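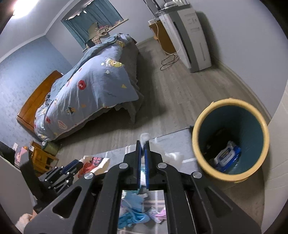

**Why does my tidy-up policy do worse with more demos?**

posted by Edmund Kubiak

I'm reproducing the bedroom cleanup result from the Pelkonen write-up: handheld gripper demos, pick stuff off a floor mat, put it in a bin. With 845 demos I match their number. When I added a second batch from January, success on soft items dropped. Rigid items didn't move. Same training code, same seed, same me, slightly older. What should I check first?

**Eyvindur Grímsdóttir**

Check who did the January batch. We had this on Erley. Our new people pinched every sock by the very edge, our old ones went for the middle, and the policy averaged the two and grabbed air with great confidence. Plot finger width at the moment of closing, one histogram per batch. If you see two humps, you've found your problem. Then train on each batch alone before you mix them again. Also, 8 test rollouts per item is not a result, it's a mood. If that's what you ran, run more before you fix anything.

**rinier_fan**

more data always helps, try a bigger model

**Edmund Kubiak**

Two humps. I also ran 8 rollouts, so thank you for that. The January batch trained alone is fine on soft items, the old batch alone is fine too, and together they're terrible. I'm trying a batch label as an extra input next. The bigger model is still in the queue behind someone's Kurine job.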